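3. The Block, the Pegs, and the Coding of Seating

3.1 Block geometry

The block used throughout the study is a rectangular slab with a wide, flat top face into which holes of different shapes are cut. The holes are arranged roughly in two columns that run along the long axis. The arrangement is not a strict grid. Where the holes are small, two can sit side by side within the width of a single column, and a larger opening can take up the same width alone. We kept this layout from the earlier Skivbridge work (Prantl and Kofler) so that our seating codes could be compared with theirs.

Two consequences follow for anyone who needs to describe what is happening on the block. First, "row" is a poor term. Neighboring holes in the two columns do not always line up, and raters who were asked in a pretest to name a hole by row and column gave conflicting answers for the same hole. Second, the near end and the far end are not interchangeable. The pattern of openings has no half-turn symmetry, so a block turned end for end presents a different set of targets to the person inserting the pegs. In our sessions the orientation of the block was noted before each series, and holes were named by a printed key and not by counting from an edge.

The top face meets the side faces at a plain corner. This matters for coding because the edge of the top face is the only long straight reference available when the tilt of a peg is judged. Raters were told to use it, together with the vertical faces of the block where these could be seen, and to ignore the edges of the table.

3.2 Pegs

Each hole shape has a matching peg. The present section deals with the round pegs only; pegs with flat sides are taken up in Section 4, as they raise the separate problem of rotation about the long axis. A round peg can be turned freely in its hole without any change in fit, and so its state can be described with two quantities, depth and tilt.

The pegs are smooth along their full length and carry no depth marks. We considered adding a painted line at the point where a fully seated peg meets the top face. Pfister argued against it, and the line was left off. A mark would have made the coding easier, but it would also have given the person doing the insertion a visual stopping point that the ordinary task does not have. The cost of this decision is that full depth cannot be read directly from a still picture. It has to be inferred, and part of what follows concerns how well that inference holds up.

3.3 Seating states

Four states were defined for the round pegs.

Resting. The lower end of the peg touches the top face, but no part of the end has dropped below it. The peg may stand partly over the hole.

Entered. The lower end is below the top face on at least one side. The peg may be tilted, and may be held up by the rim on the opposite side.

Seated. The lower end is below the top face all the way around and the peg stands upright with respect to the block. No claim is made about whether it has reached the bottom of the hole.

Bottomed. The peg is seated and is known to have reached full depth, either from a direct measurement of the length remaining above the face or from a test push made after the trial.

The distinction between "seated" and "bottomed" is the one most often missed in earlier descriptions of peg tasks, where a single word such as "inserted" is made to cover both. The two differ in a practical way. A peg that is seated but short of the bottom is held upright by the wall of the hole and looks finished. It will usually stay that way until something presses on it.

3.4 The rim as a cue

For round pegs the most useful visible cue is the edge of the hole around the base of the peg. When the peg is smaller than the opening by a modest clearance, the gap between them receives little light and appears as a thin dark ring. The ring is informative in several ways. A ring of fairly even width suggests that the peg is close to the center of the hole. A ring that is wide on one side and absent on the other suggests that the peg leans on the wall, or is tilted, or both. The absence of any ring, on a peg known to have clearance, suggests that the lower end has not yet gone below the face.

Figure 2 gives a case that raters found easy to place above "entered" and hard to place beyond "seated." The yellow peg goes down into a round hole in the top of the red block, with the dark edge of the opening visible around its base. Depth is another matter. The peg may be fully inserted or nearly so, and the view by itself does not settle which.

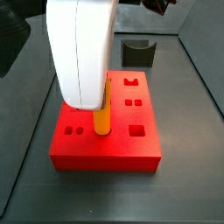 Figure 2. Round peg (yellow) in the top face of the block (red), coded as seated. To the left of the peg are two small round holes, both open. The dark edge of the occupied hole is the cue discussed in Section 3.4.

The open holes next to an occupied one serve as a local comparison. An empty opening shows a dark recess with soft shading inside, and the strength of that shading depends on the direction of the light at that moment. Raters were advised to look at the nearest empty round hole first and to judge the ring around the peg second. With strong overhead light the shading inside an empty hole is weak, and a faint ring around a peg should then not be taken as evidence of a tight fit. With light from one side, the far wall of an empty hole is brighter than the near wall, and a ring that looks uneven may be even.

Shading on the peg itself is a less reliable cue. A round peg lit from one side shows a darker band along the other, and this band was sometimes mistaken for tilt in the pretest. The band follows the axis of the peg exactly. It has no bearing on whether the axis is perpendicular to the face, and the coding sheet was revised in April to say so.

3.5 Coding procedure

A set of 300 still views of round pegs was coded by 33 raters. Every rater saw the same views in a different order. The views were drawn from series run at Skivbridge and Bakville with the same block pattern, and were balanced as far as possible across the first three states. "Bottomed" was excluded as an answer for the still views. It remained in the scheme for use with the depth measurements only.

Raters gave one state per view and could add the remark "base hidden" when the contact between peg and block could not be seen. The remark was accepted in place of a state. No rater was asked to guess. Views in which only the upper part of a peg was covered, as happens whenever something is holding it, were coded in the normal way, given that the state is defined entirely at the lower end.

Training was brief. Each rater read the definitions in Section 3.3, handled the block and one round peg until the four states had been produced by hand, and coded a short practice series with feedback from Ruchti. Handling the block proved more useful than reading. Several raters reported that the step from "entered" to "seated" was obvious to the fingers — the peg stops rocking and drops slightly — and that they had expected it to be equally obvious to the eye.

3.6 Disputed views

A view was treated as disputed when no state was chosen by a clear majority. There were 14 such views. Most of them lay on the border between "entered" and "seated," and involved a peg with a small tilt toward or away from the point of view. Tilt in that direction shortens the visible length of the peg but does not shift it sideways, and the straight edge of the block gives no help. In the remaining cases the difficulty was at the other border. The lower end stood directly over the opening, the light was flat, and no ring could be made out.

Two of us (Kofler and Kvaran) reviewed the disputed views together with the notes made during the series. The notes resolved the cases at the upper border, as the experimenter had recorded whether the peg rocked when touched. They did not resolve all of the others. Those views were kept in the set with the label "undecided" and are left out of the agreement figures in Section 5.

3.7 Limits of the scheme

The scheme assumes a flat top face and holes with sharp rims. On the Imhof pattern, which has a beveled rim, the lower end of a peg goes below the face well before it enters the straight part of the hole, and the definition of "entered" would have to be tied to the lower edge of the bevel. The Pullitz pattern raises the opposite difficulty. Its openings are cut so close to the size of the pegs that little or no ring can be seen at any depth, and the main cue of Section 3.4 is lost.

Wear is a further concern. Repeated insertion rounds the rim, first on the side from which the pegs usually approach. A worn rim catches light and can hide the ring along part of its length. We inspected the block between series and did not use a hole again once its rim showed visible rounding. The small round holes were retired earlier than the large ones, and the series that depend on them are correspondingly shorter.

Finally, color contrast between peg and block was not varied in a systematic way. A light peg against a darker block makes the ring easy to find from most directions. With a peg and block of similar color, the ring is the only dark line at the base, and it may be confused with the shadow that the peg casts on the face. Raters working with such pairs should be given the nearest empty hole as a reference in every case, including those in which the state seems plain.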